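Bench notebook, cell 2, April, afternoon session

Task set: desktop teardown, drive bay and cabling. Policy name in the tracker is Teltia. Arm on Volton controller, wrist camera plus two fixed cameras. Storage on Skumholm.

08:40. Powered up, homed, ran the gripper open/close check. Encoder offset on the left finger had drifted again since the last session. Re-zeroed and wrote the new value to the cell config, not to the session config. If you restore an old session file, the old offset comes back with it. Check before recording.

Fixed camera 2 dropped to half rate during warm-up. Swapped the USB port, back to 30 fps. Left the cable where it is. Don't move it back to the hub.

09:15. Started block A: reach into the open chassis, approach the SATA plug, stop at pregrasp. No pulling in this block. The target count is 70 accepted episodes, start pose varied by hand each time, chassis turned a few degrees between groups.

Notes on what counts as accepted, as we keep disagreeing:
- Finger pads straddle the plug body, not the cable.
- No contact with the board at any point in the episode. Force trace decides, not the operator.
- Operator pauses under two seconds are fine. Longer pauses get trimmed if they fall at the start, rejected if they fall in the middle.
- A corrected approach is accepted and tagged "recovery". Do not delete these. The last training run had almost none and the policy froze whenever it came in off-axis.

10:30. Block A progress slow. Main trouble is the cable bundle. When the arm enters low, the flat black cables are between the finger and the plug and the operator has to back out and come over the top. From the fixed cameras the two approaches look nearly identical. The wrist view is the only one that separates them, and the gripper itself takes up a large share of that view. Raised the question of moving the wrist camera outward. Decided against it for this set; changing the extrinsics now would split the data in two. 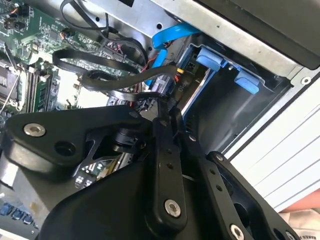
Fig. 1. Wrist view, reach toward the drive bay. Blue SATA cable and light blue release tabs at the bay.

Two things to take from Fig. 1. First, the blue cable and the light blue tabs are close together, and both are easy to find by color. In the Xia baseline the attention maps sat on the tabs when the instruction was for the cable. I suspect color is doing most of the work there. For block C we should bring in a chassis with a cable in some other color and keep the instruction text the same. Second, the black plug in the cable bundle has very little contrast with what surrounds it. Annotators should mark it by the connector outline and leave the label at "uncertain" if they can't find an edge. Guessed boxes were worse than no boxes last time.

11:20. Exposure. Auto exposure on the wrist camera hunts when the bare sheet metal comes into view, then the plug goes dark for several frames. Locked exposure at the value from the middle of the range. Sheet metal now clips a little, connectors are readable. Episodes recorded before the lock are tagged "ae_on". Keep them in a separate shard for now.

11:50. Block A closed. 55 accepted out of 70. I am not topping it up today. The rejects are nearly all board contact on entry, which is an operator habit more than a hardware limit. The fix is to start the descent further back and rotate the wrist before entering the chassis, not after. Added a line to the operator sheet.

Lunch. Left the arm in park with brakes on.

13:10. Block B: release tab press. Same chassis, same cameras, exposure still locked. Contact is expected here, so the force threshold had to change. The first setting flagged every episode. Raised it one step, then got clean separation between a tab press and a finger riding up on the bay edge. Threshold is stored with the block, so the Teltia loader will pick it up without changes.

Language labels for block B: use "upper tab" and "lower tab". Not left and right, which flips when the chassis is turned. I found both conventions in the first dozen labels and fixed them by hand. Please don't use "clip" or "latch" either. The text encoder handles them but the filter script does not, and it silently drops the episode.

14:00. Latency check. Teleop to gripper measured at 60 ms, no spikes. Earlier in the month it was worse and operators overshot the press. If it feels sluggish, stop and measure before recording more. Actions recorded under high lag are shifted relative to the images and I don't have a reliable way to repair that afterward.

14:25. Screw at the lower end of the middle gripper link felt slightly loose by hand. Stopped, tightened, threadlock applied to that one only. Repeated the open/close check, no change in offset. Resumed on a fresh session ID so that the two halves of block B can be compared if something odd shows up.

15:40. Block B closed with the full count. Recovery episodes are better represented than in A, probably thanks to the narrower target. Some of them are rather long. I would cap these at training time and leave the raw files alone.

Upload to Skumholm started at 15:50. Checksum pass failed on one shard, re-sent, passed on the second try. Local copies stay on the cell machine until the index has been rebuilt. Do not clear the scratch disk.

Quick look at the data before closing. Played back a handful of episodes from each block at double speed. Timestamps are aligned across all three cameras. In block A the start poses bunch up on one side of the chassis in spite of the instruction to vary them. Operators stand on that side and it is the easy way in. For the next session I'll have the script draw the start pose and drive the arm there before handing over control.

Open items:
- Start pose script, with a collision check against the side panel.
- Second chassis with a different cable color for block C.
- Rerun block A for the missing episodes after the operators have practiced the new entry.
- Decide whether "ae_on" episodes go into training. My vote is to hold them out and use them as a lighting test.
- Filter script should log what it drops. It is a one-line change and I keep putting it off.
- Spare finger pads. The current pair is worn on the inner edge.

16:30. Arm parked, controller off, cameras capped. Chassis left clamped in position on the bench with the clamp marks taped. Please leave it there until block A is complete.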